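Stop throwing away the ugly ones

I've been gathering demos for our toaster oven task since June, and I have one gripe — we delete too much. Reinhold Janssen wants 100 clean runs.

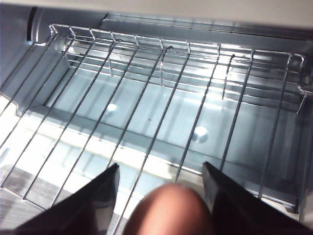
Clean means no pauses and no second tries. Fine, but shiny wire is hard! I hesitate, I back off, I go in again, and that's the stuff I'd want the arm to learn.

Last week I kept 30 runs and got told to cut three of them for "wandering."
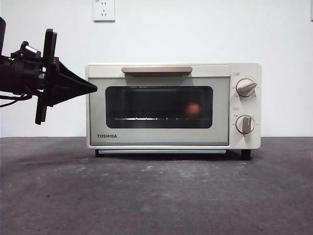
Those three were my favorites. A model that has only seen smooth driving has no idea what to do when it's a little off. So tag the messy ones, sure, but please keep them.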